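Home | About | Programs | Family Newsletter | Contact

Screens at Bedtime: Setting Household Rules That Last

31 December 2020
By Evanthia Papadakis, Ziltbridge Family Resource Center

Over the past several months, the Center has received a steady flow of questions from parents about phones, tablets and game systems in children's bedrooms. Many families relaxed their rules during the spring, when school moved online and ordinary routines fell away. Parents now report that the earlier limits are difficult to restore.

In October, the Center invited families on its mailing list to complete a short questionnaire on evening routines. A total of 2,459 households responded. Of these, 43 percent stated that at least one child under the age of 12 kept a device in the bedroom overnight. The results describe our own readership and should not be taken as a measure of families in general.

Algirdas Kivi, who coordinates the Center's parent education program, advises families to begin with a single rule and to keep it for 6 weeks before adding another. The rule most often chosen is that all devices are charged overnight in the kitchen or hallway. Parents are asked to follow the same rule themselves. Children are quick to notice when a limit applies only to them, and a parent's phone on the nightstand weakens the message considerably.

The hour before bed also needs something in it. Younger children may be offered a book, a drawing pad, a puzzle or a simple building toy. Older children often prefer music, a board game or time to talk, and should be given some say in the matter. 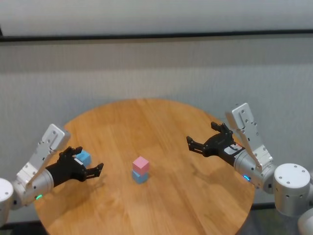
A pink block stacked on a blue one.

Exceptions should be agreed upon in advance. A video call with a grandparent in another time zone is a reasonable example, as is a school assignment that must be submitted online. Where two households share the care of a child, the Center recommends that both adults write down the evening rule and exchange copies. Full agreement is not always possible, but a child benefits from knowing what is expected in each home.

Parents who find that a child becomes very distressed when a device is removed, or who learn that a child has been contacted by a stranger online, are encouraged to speak with the school counselor or the family's doctor.

A printed guide to evening routines is available from the front office at no charge. Requests may be directed to Idun Berge. The first printing is limited to 100 copies, and one copy per household is requested.

Last updated: 31 December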